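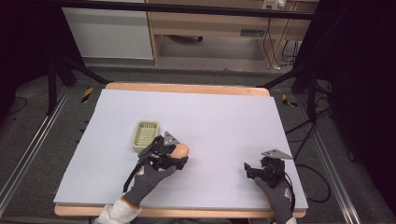 All About Eggs

Have you ever held an egg in your hand and had a really good look at it? Most of us crack them into a bowl and never think about them again, which is a shame, as an egg is one of the cleverest things in nature! It's a house, a packed lunch and a suit of armour all in one, and the whole thing is made inside a bird in about a day.

Let's start on the outside and work our way in.

The shell

An eggshell is mostly made of calcium carbonate. That's the same stuff you find in chalk, limestone and seashells. A hen gets the calcium she needs from her food, and if she's running short she can borrow a bit from her own bones, so people who keep chickens often put out a dish of crushed oyster shell for them to peck at.

The shell looks solid but it's covered in thousands of tiny holes called pores. They're so small that you'd have trouble seeing them without a magnifying glass. Air goes in through the pores, and water vapour and waste gas come out. A chick growing inside needs oxygen just as you do, and this is how it gets it.

On the very outside there is a thin coating called the bloom (or the cuticle, if you want the scientific word). It helps to keep germs from getting in through the pores.

Why are some eggs brown?

It depends on the kind of hen! Every hen's egg starts out with a white shell. Some breeds then add a brown colouring near the end, a bit like a coat of paint, and if you crack open a brown egg and look at the inside of the shell you'll find it's paler than the outside. Other breeds lay blue eggs, and in those the colour goes all the way through. There are even hens that lay green ones, which is what you get when brown goes on top of blue.

Brown eggs and white eggs taste the same, and one isn't better for you than the other. What the hen eats can change the colour of the yolk, though. Plenty of grass or maize gives a deeper yellow.

Wild birds do much fancier things with colour. Song thrushes lay bright blue eggs with black spots. Guillemots, which nest packed together on sea cliffs, lay eggs covered in squiggles and blotches, and the pattern is a little different from bird to bird. Scientists think this helps each parent find its own egg in the crowd. Birds that nest in holes, such as owls and kingfishers, mostly lay plain white eggs. It's dark in there, so there is no need to hide them.

Why are eggs egg-shaped?

Good question, and scientists are still arguing about it!

Not every egg is the shape you're thinking of. Owls' eggs are nearly round. Hummingbirds' eggs are longer and look the same at both ends. Wading birds lay eggs with a very pointy end, so that four of them fit neatly together in the nest with the points in the middle, like slices of a pie.

A pointed egg doesn't roll away in a straight line, either. It rolls in a curve. For a long time people said this was why cliff birds have pointy eggs, as a rolling egg would curl back towards the parent and not go over the edge. That may be part of the story, but pointy eggs also sit more steadily on a slope, so they're less likely to start rolling in the first place.

Another idea is that it's to do with flying. When scientists compared lots of different species they found that birds which are very good fliers tend to have longer or pointier eggs. Strong fliers have slim, light bodies, and perhaps a longer egg is an easier fit.

How strong is an egg?

Stronger than you'd think, if you squeeze it in the right place. The curved ends work like the arch of a bridge. When you press on the top of an arch, the push spreads out down both sides and no single spot has to take it all. Builders have known about this for thousands of years. If you ever visit the old stone bridge at Mastulbridge, stand on the bank and look up at the underside of the middle arch. It's the same trick, only with carts and lorries going over the top!

A sharp tap is another matter. That puts all the force on one small point, and the shell cracks. This is useful for cooks, and even more useful for chicks.

Inside the egg

Just under the shell are two thin skins called membranes. You've met them if you've ever peeled a boiled egg and found a papery bit that wouldn't come off. At the blunt end the two skins come apart and there is a little pocket of air between them. It's called the air cell.

Next comes the white. Its proper name is albumen, and it's mostly water with some protein in it. It works as a cushion, and it also helps to fight off germs.

In the middle is the yolk, which holds most of the fat and vitamins. It's the packed lunch! On each side of it you may spot a white twisty string. Lots of people think there is something wrong with their egg when they see one of these, but they're meant to be there. They're called chalazae (say it "kuh-LAY-zee") and they hold the yolk in the middle, a bit like the ropes on a hammock.

The eggs we buy in shops don't usually have a chick growing in them. Hens lay eggs whether or not there is a cockerel about, and without one the egg can't turn into a chick.

How a chick gets out

A hen's egg takes three weeks to hatch. The hen keeps it warm under her feathers and turns it over again and again with her beak. Turning stops the growing chick from sticking to one side.

Near the end the chick pokes its beak into the air cell and takes its first breath. Sometimes you can hear it cheeping inside the shell! It has a small hard bump on the end of its beak called an egg tooth, and it uses this to chip a first little hole. Then it has a rest, often a long one. After that it works its way round the blunt end, chip by chip, until it can push the top off with its feet. The egg tooth drops off a few days later.

If you ever watch this happening, it's very tempting to help. Please don't. The chick needs the time.

Big eggs and small eggs

The biggest eggs laid by any bird today are ostrich eggs. There's one in the museum at Mastulbridge that was weighed when it was fresh, and the label says 1,492 grams. That's as heavy as a whole boxful of hens' eggs and then another boxful! The museum has 3,794 eggs altogether, most of them kept in dark drawers so the colours don't fade, and the oldest is about 175 years old. All of them were collected a long time ago. These days it's against the law in Britain to take wild birds' eggs, so if you find a nest, have a quick look from a distance and then leave the birds in peace.

The smallest eggs belong to the bee hummingbird, which lives in Cuba. They're the size of a coffee bean.

Not just birds

Lots of other animals lay eggs too. Snakes, lizards and turtles lay eggs with shells, and many of those are soft and leathery. Crocodile eggs are hard. Frogs lay theirs in jelly, and you can find frogspawn in ponds as early as February if the weather is mild. Butterflies stick theirs to leaves. Even a few mammals do it: the platypus and the echidnas, which live in Australia and New Guinea.

Try it: the bouncy egg

You will need a raw egg, a jar or glass, some white vinegar and a grown-up who doesn't mind the smell.

Put the egg gently in the jar and pour in vinegar until the egg is covered. Watch for bubbles. The vinegar is an acid, and it's reacting with the shell and making carbon dioxide gas.

Leave it overnight, then pour the vinegar away and put in some fresh. Leave it for another day.

Take the egg out and rinse it under the tap, rubbing very softly. The shell should come away as white scum, and you'll be left with a squashy, see-through egg held together by its membranes. Hold it up to a torch and look for the yolk moving about inside.

Drop it into the sink from just above the bottom and see if it bounces. Start low, and go up a tiny bit at a time! It will burst in the end. Wash your hands well afterwards, and don't eat it.

Words to know

Albumen: the white of an egg.
Chalazae: the twisty strings that hold the yolk in place.
Egg tooth: the bump a chick uses to chip its way out.
Membrane: a very thin skin.
Pores: tiny holes that let air through.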